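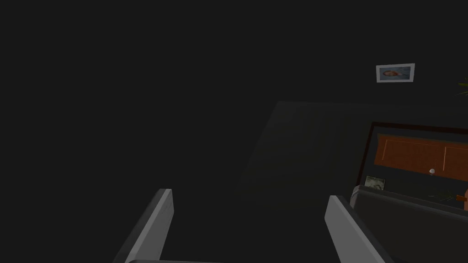
The Early Shift at Gesdale Moves to the Screen

January 26, 2018

Gesdale furnishes rental apartments and looks after them between tenants. Until November, its setup crews learned each floor plan on site. Now much of that work is done in simulation by five operators at the company's Westura office, who run a virtual gripper through modeled rooms before a machine is sent to a real one.

The software, Patwary, renders the view from the gripper. Rooms are dim by default. The operators asked for this, as apartments are often serviced with the power off. 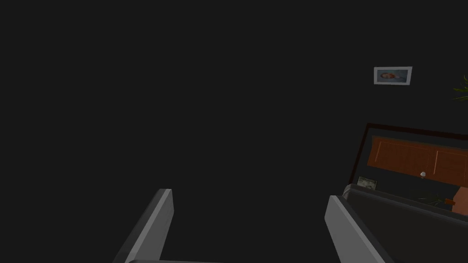 A run lasts up to 80 seconds. The operator marks where the approach to a surface should slow and flags any pass that needs to be repeated. Mirrors take the most time. A door in a reflection can be read as a door in the room, and each such case is labeled by hand.

The log held 3292 runs at the end of the first trial. Of these, 245 were sent back to the crews with questions about clearances.

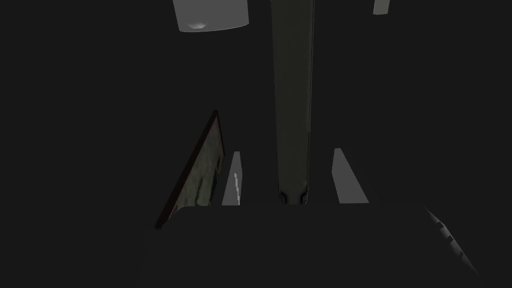

Simulated view with a dark upright beam and, to its left, a framed picture at a steep angle.

For the crews, the change is mainly one of hours. The early shift has been cut back, and two former crew members now work at the screens full time. Pay grades were left as they were. Lifting is down, eye strain is up, and operators rotate out at midday.

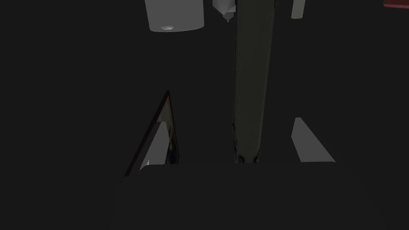
The gripper in Patwary, with a long olive-green bar between its two sides.

Some crew members object to the way skill is recorded. Under the Nornell scheme, an operator is rated on completed runs, and advice given to a colleague does not count. Gesdale is reviewing the scheme and has kept the old site training for new hires.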